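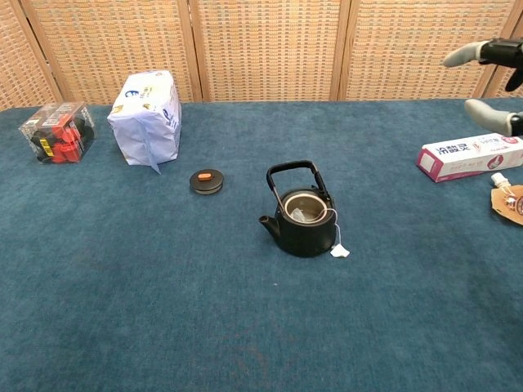 March, bench notes, APU box (Motell board)

Picked up from where the last entry stopped. The Motell board now posts with both sticks fitted, after the firmware was rolled back two versions. The current release trains the memory at the wrong voltage and hangs before the splash screen. Rolled-back version holds the XMP profile over a cold start and over a restart. Haven't tried it after pulling the CMOS battery.

Purpose of the whole exercise, for anyone reading who wasn't here in the morning: we want to know whether the cheap APU can replace the older budget chip plus discrete card in the front desk machines. Purchase price is lower. Idle draw should be lower. The open question is memory bandwidth, as the integrated graphics take everything from system RAM, and whoever specced the desk machines bought single sticks.

Setup
Board: Motell, micro ATX, two DIMM slots
Cooler: stock, fresh paste
Supply: Vindport 300 W, the one with the short ATX lead
Storage: the old SATA drive from the parts drawer, clean install
Case: none, open bench
Ambient logged by the wall thermometer, door closed

Single channel first. Desktop work is fine. Two monitors at native resolution, browser with the booking page open, document viewer, no visible stutter. Video playback is fine with hardware decode on. With decode forced to software the CPU cores sit near their ceiling and frames drop whenever a second window is dragged across. That is an artificial case but worth recording, as the kiosk player on the desk machines ignores the decode setting.

Dual channel next. Same install, same driver. The 3D loop gains 30 percent on average frame rate, and the low end improves by more than the average does. Desktop work unchanged to the eye. Ran the loop three times and discarded the first pass, which was still compiling shaders. The second and third agreed closely enough that I didn't bother with a fourth.

Recommendation so far is to buy matched pairs of smaller modules in place of one larger stick. Price difference at the supplier is minor. It does use up both slots on this board, so any later upgrade means discarding what's fitted. Alcides Usuga disagrees and would keep a slot free. His point is that the desk machines never run anything 3D, so the gain is on paper only. Fair, but the kiosk player's scaling goes through the graphics side and I would like to test it before conceding.

Thermals
Stock cooler is adequate and noisy. The default fan curve ramps hard on short spikes, so opening a browser tab gives an audible surge. Set a longer step-up delay in firmware and flattened the lower part of the curve. Core temperature under sustained load went up a little and stayed well under the throttle point. Clocks held. Noise behaviour is much better. Saved as profile 2 on the board. Profile 1 is stock, leave it alone.

The VRM has no heatsink on this model. Under combined CPU and graphics load the board sensor keeps climbing long after the cores have levelled off. No throttling seen on an open bench. In the small Gosness cases there will be far less air over that corner, and I don't want to sign off on anything until it has been run in one with the side panel on.

Power
Wall meter only, so supply losses are included. Idle is clearly lower than the current desk machine, as expected with the discrete card gone. Load is lower as well. Not writing the figures down here as the meter was drifting between readings – it needs checking against the Yu meter from the other bench before anyone quotes a number.

Problems
Sleep is unreliable. Two failures to wake, both with the second monitor on the analogue output. No failures with both on digital. Could be the driver, could be the adapter. Swap the adapter first.
Front audio header is one pin row closer to the edge than the manual drawing shows. Short case leads won't reach.
Vindport lead barely reaches the connector and pulls on the board. Use an extension or a different supply.

To do
Repeat single and dual channel with the kiosk player only
Gosness case, panel on, combined load, log the VRM sensor
Clear CMOS and see whether the old firmware still trains memory at the profile speed
Cross-check wall meter
Ask supplier whether new boards ship with the bad firmware, and whether they can be flashed without a CPU fitted
Return the paste to the shelf, it's nearly out – Alcides has the order form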